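Chapter 4

The Sewn Line: Thread, Needle and the Mending of Things

By Kinga Pintér

In this chapter you will read about the oldest joining method that people still use every day. You will learn why a thread holds, why it fails, and how the same few stitches came into trades which have almost nothing else in common. At the end of the opening section you should be able to explain the words tension, bite, spacing and locking, and to recognise them in a garment, a sail, a book or a shoe.

4.1 A coat in Rirndale

When I first came to Rirndale, I was surprised by how many people there wore mended clothes. In the town where I grew up, a patch was something to hide. My grandmother put it on the inner side, and she chose the thread in daylight so that the colour would match. In Rirndale the farmers and the teachers both wore jackets with grey elbows sewn in orange or green wool, and they did not seem to think about it at all.

My landlord, Lewis Purves, had a coat of this kind. It had belonged to his father, and he let me study it one evening in January when the roads were closed. I found 17 separate repairs. The oldest were made in a heavy linen thread, waxed, with long even stitches. The later ones were in cotton, then in polyester, and the stitches became shorter. At the left pocket four repairs lay one over another, and the cloth there was so stiff that it stood by itself.

I begin with this coat because it shows the main idea of the chapter. A seam is a record of decisions. Somebody chose a thread, chose how far from the edge to enter the cloth, and chose how hard to pull. When the seam is new, these decisions are difficult to judge. After ten winters they are quite easy to read.

4.2 What a stitch does

A stitch is a loop of thread which passes through a material and presses two parts of it together. The thread itself does only half of the work. The other half is done by friction, between thread and material and between one part of the material and the other. If you sew two pieces of wet glass-smooth plastic film, the seam will slide and open. If you sew two pieces of wool felt with the same thread, the same needle and the same hand, the seam will hold even when several stitches are cut.

Four properties are important for us.

Tension is the pull that remains in the thread after the stitch is finished. With too little tension, the edges gape. With too much, the material puckers, and each hole becomes a small tear waiting to grow.

Bite is the distance between the edge of the material and the place where the needle goes in. A short bite gives a neat line, but it pulls out easily from loose fibres.

Spacing is the distance between one stitch and the next. Beginners usually think that more stitches make a stronger seam. In leather the opposite can be true, as the holes form a dotted line along which the leather will fold and finally split.

Locking means any method which stops the thread from running back. A knot is one method. A backstitch, in which the thread returns over its own path, is another.

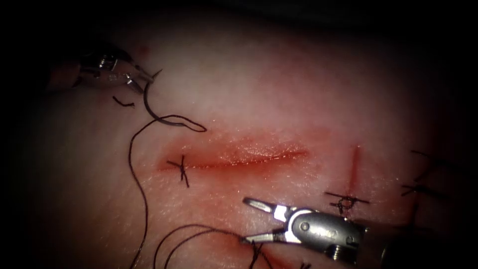

Page 98

You will notice that the needles used by different trades do not look the same. The tailor's needle is straight because cloth can be lifted and folded towards the hand. The upholsterer works on a surface which is fixed to a frame, and she cannot reach behind it. For this reason her needle is curved. It goes in, turns under the surface, and comes out again on the same side. Surgeons have the same difficulty and they arrived at the same shape. Bookbinders use both kinds, often on one book.

Curved needles are harder to learn. The student wants to push the needle forward as if it were straight, and then it bends or comes out in the wrong place. The hand has to follow the curve, with a turning of the wrist. Viktória Bíró, who taught upholstery in Utcombe for most of her working life, made her students practise on an old sofa cushion for a full month before they were permitted to touch a customer's chair. She gave them no thread for the first week. They only had to put the needle in and bring it out on a chalk line.

4.3 The thread itself

Before the factories, thread was local. People sewed with whatever grew or lived near them: flax, nettle, wool, silk, sinew, gut. Each of these has its own behaviour. Linen thread is strong and does not stretch much, and it becomes stronger when wet, so it was favoured by sailmakers and shoemakers. Wool stretches and returns. Silk is smooth and passes through fine cloth without leaving a visible hole, but its smoothness makes the knots less reliable. Gut swells in water and shrinks as it dries.

The Vincze mill, which we will follow through the rest of this chapter, started with linen only. Its first account book, copied out by Jolán Medve for the town library, lists an order of 980 spools for a single harness maker. The price was calculated by weight, and the buyer had the right to return any spool which broke when hung with the agreed load. Medve's notes mention that the mill kept a stone for this purpose beside the door. 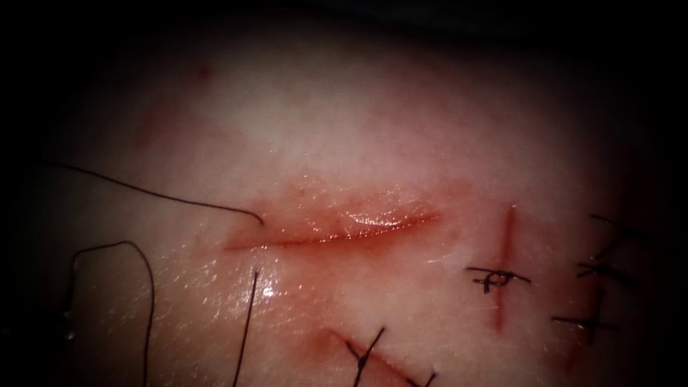 Cotton changed the trade because it could be spun very evenly by machine. An even thread is not always a strong one, but it runs through a machine without catching, and this soon became the quality that buyers asked for. The mill owners at Vincze resisted for a long time. In a letter dated 5th December, the manager complained that his customers "want a thread which is the same everywhere, even if it is weak everywhere." By the next order book, half of the pages were for cotton.

Synthetic threads came later and brought a new problem. A polyester thread may be stronger than the cloth it is holding. When such a seam is overloaded, the thread survives and the cloth tears beside it. A good mender prefers a thread slightly weaker than the material, so that the seam will fail first and can be sewn again. Ehsan Arabzadeh, who repairs tents and awnings under the name Zetton, keeps his threads in drawers arranged by strength and pays little attention to colour until the end.

4.4 Reading a seam

For the first exercise you need a garment which you no longer wear, a ruler and a pair of small scissors. Choose a seam that carries weight, such as the shoulder of a jacket or the inside leg of a pair of jeans. Measure the bite and the spacing in three places and write them in your notebook. Then pull the seam gently from both sides and observe whether you can see the thread between the edges. Cut one stitch only, and pull again.

Compare your results with a partner who has chosen a different kind of garment. Keep the pieces, as we will need them again in section 4.7, where you will repair the cut stitch by hand.

Words to know: backstitch, bite, gape, locking, pucker, sinew, spool, tension.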